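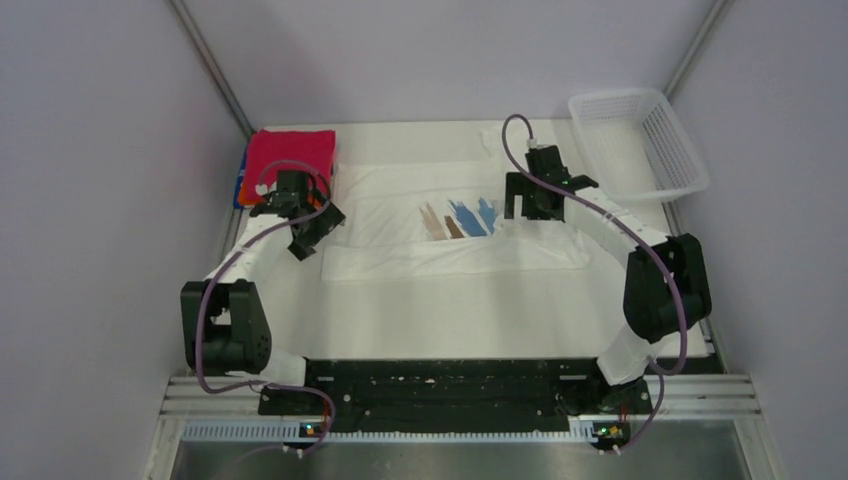

Rachid Ramadan respondeu à nossa primeira versão deste capítulo que dobrar roupa não se ensina com regras, mas com as mãos, e que um aluno aprende mais com uma camisola mal dobrada do que com três páginas de teoria. Aceitámos metade da crítica. As páginas ficaram, mas cada uma pede agora que o leitor tenha uma peça de roupa à sua frente.

Capítulo 4
A peça estendida e a peça dobrada

4.1 Antes da primeira dobra

Nos capítulos anteriores tratámos da lavagem, da secagem e da separação por tecidos. Começa agora a parte do trabalho que o cliente vê quando abre o armário. Uma peça bem lavada e mal dobrada parece, para quem a recebe, uma peça descuidada.

O primeiro gesto é estender. A peça deve ficar plana sobre a mesa, com as costuras laterais no seu lugar natural. Passa-se a palma da mão do centro para as bordas, sem puxar o tecido. Alguns vincos leves podem permanecer, sobretudo no algodão fino, e o aluno não deve perder muito tempo com eles nesta fase.

Quando se trabalha com roupa branca sobre um tampo branco, os limites da peça distinguem-se mal. O olho tem de procurar as sombras e as bordas um pouco levantadas. Na lavandaria Berach, onde fizemos uma parte das nossas observações, as aprendizes começam pelas peças escuras e passam às brancas só na segunda semana.

4.2 O estampado como referência

Muitas peças trazem um desenho. Um grupo de pinceladas castanhas e azuis perto do centro, na parte de cima, serve muito bem de guia, mesmo quando as pinceladas são inclinadas: o que interessa é a posição do conjunto. Se o desenho está centrado antes da dobra, deve continuar centrado depois dela. Recomenda-se não fazer passar um vinco por cima da tinta, pois com o tempo ela pode estalar.

4.3 A pilha

A peça dobrada toma uma forma mais ou menos quadrada e coloca-se num canto da mesa, fora da zona de trabalho. Um pano vermelho já dobrado, por exemplo, fica à esquerda enquanto se prepara a peça seguinte no meio. Convém que as bordas da pilha estejam alinhadas. Quando uma tira de outro tecido aparece por baixo, o aluno deve verificar se se trata de uma segunda peça.

Termos deste capítulo: estender, alisar, vinco, eixo da peça, pilha, tampo.

Para a secção seguinte, traga uma camisola de algodão com estampado e um pano liso. A mesa deve estar limpa e seca.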